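Comparing Two Grippers in Simulation with the Wrist Camera View

This guide explains how to compare the Bomstead and Marinho parallel grippers on the gear assembly task before either one is mounted on a physical arm. Users should have a working installation of the Brornero controller and read access to the Bevetex parts library.

1. Prepare the task
Open the gear assembly task and load the plate, pegs and gears from the parts library. Set the random seed to 17. Both grippers must be tested with the same seed so that the parts start in the same positions.

2. Select the camera
Choose the wrist camera and set the output to grayscale. Confirm that both fingers are visible in the lower part of the view and that the parts can be seen between or beyond them. If the fingers hide the target gear, raise the camera mount by 16 mm and check again.
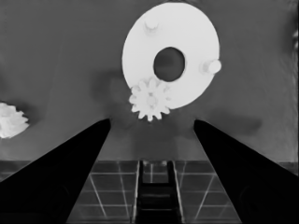 White parts on a white plate offer little contrast, and edge detection may fail where a gear overlaps the plate. Lower the light level one step at a time until the gear teeth separate clearly from the background. Record the final setting and use it for both grippers.

3. Run the trials
Start with the Bomstead gripper and run 200 trials. Save the log under a new name, load the Marinho gripper, and repeat. Do not change the approach speed between runs.

4. Review the logs
For each gripper, note the number of completed insertions, dropped parts and timeouts. Trials that end with error code 269 indicate a lost camera signal and should be excluded from the totals and run again.

Completed logs should be placed in the shared results folder together with the light setting and camera height.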